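Wultolari textile swap passes 2,222 items and heads for a second round

19/09/2022

What a weekend for old towels! The Wultolari textile swap closed its doors with 2,222 items handed in, more than double what the organizers at Soomro had hoped for, and there was still a line at the entrance an hour before the end.

The idea is simple. Bring clean clothes, bedding or household cloth you no longer use, get a token for each piece, and spend the tokens on anything on the tables. Winter coats went first, as they always do, but the big surprise was the kitchen and bathroom corner. Bath sheets, dishcloths and odd napkins vanished almost as fast as they were put out, and one family went home with enough matching curtains for a whole house.
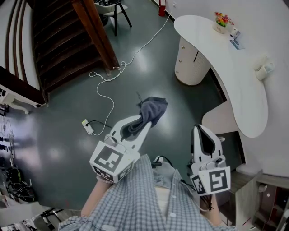

A dark gray cloth, held over a green floor.

Pieces too worn to swap are not going to waste either. Pronov, the repair workshop on the Ovitz road, has taken 177 of them for patching, rug making and cleaning rags. Its sewing tables were busy all through both afternoons, with people learning to darn a sock or turn a frayed edge, and 101 visitors signed up on the spot for the fall mending classes. Those start in October and are free, though you will need to bring your own scissors.

If you have towels at home that have lost their fluff, the workshop has a few tips. Skip the fabric softener, which coats the loops and makes them less thirsty. Wash with a little less soap than you think you need, and give each towel a good shake before it goes on the line.

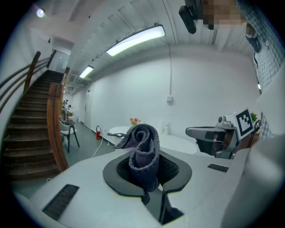
Knitted cotton needs a gentler hand, and it is best dried flat so that it keeps its shape. Small holes are worth catching early – a few stitches now will save a long evening of repairs later on.

The second round of the swap is planned for the spring, again in Ovitz, and this time it will run for 2 full days with longer opening hours. Unspent tokens from this round will still be good, so keep them somewhere safe. Children's shoes and warm blankets are especially wanted, and drop-offs open at Soomro a week before the event.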